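3.2 Where the fruit is kept

We had not planned to write at any length about fruit baskets, but the people who kept diaries for the Blackwood study came back to them so often that it would be a shame to leave them out. Of the 298 diary entries we collected, 70 mention a basket or bowl, and most of these do so fondly – one writer gave a whole page to the basket her aunt had used for pears every July. Jalen Ambrose, who read the entries with us, was the first to notice how much people care about the sides. A shallow basket keeps the fruit in plain sight, and several writers told us that an apple they can see from the doorway is an apple they are likely to eat. Deep bowls, on the other hand, were remembered mainly for what had been forgotten at the bottom.

Woven baskets came in for special affection. Writers liked that they could be carried from counter to table and back again, and that a single piece of fruit did not look lonely in one – a small thing, perhaps, but it was said to us more than once. The table mattered too, and those with plain white tops felt the fruit brightened the whole room. Figure 3 shows a setting of this kind, with red fruit both in the basket and out on the tabletop. 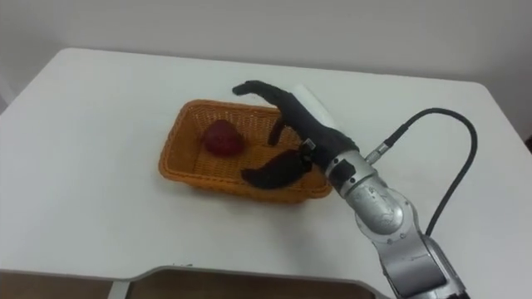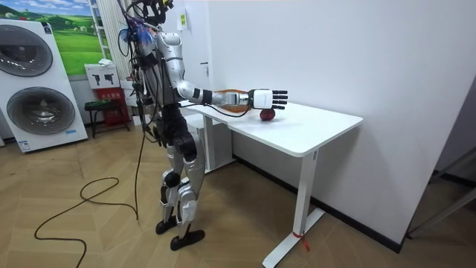 Figure 3. Shallow basket on a white table, with red fruit in the basket (first picture) and an apple on the tabletop (second picture).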